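Porkow opened its Home Tasks Room to visitors on 31 December 2023. This thread is a short record of the open day for partners who were unable to attend. (1/6)

The room is furnished as a bedroom with laundry. Guests from Bruvon and Barros were received in groups of 5 and briefed on safety before the demonstration began. (2/6)
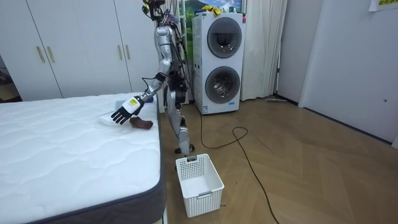 Posted by Lempi Manninen, Visitor Programs, Porkow

The humanoid was stationed at the side of the bed, with the laundry basket at its feet. Guests were asked to stay clear of the cable on the floor. (3/6)

The tasks on the program were small household ones. Handling everyday tools with two hands drew the most questions, chiefly on grip and on reach across a soft surface.
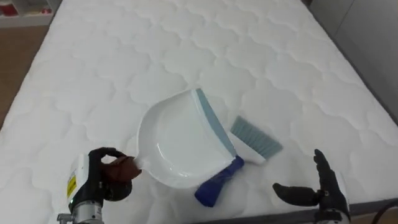 Left hand on the dustpan handle, brush alongside. (4/6)

Questions on maintenance were taken by our engineering staff. Written answers will be sent to all registered guests, including the Rurnmont delegation. (5/6)

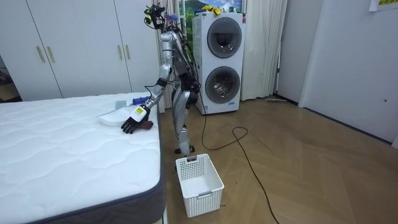
Last edited 31 minutes after posting

Porkow thanks all who attended. The next open day is planned for April, and requests for places may be sent to the Visitor Programs office. (6/6)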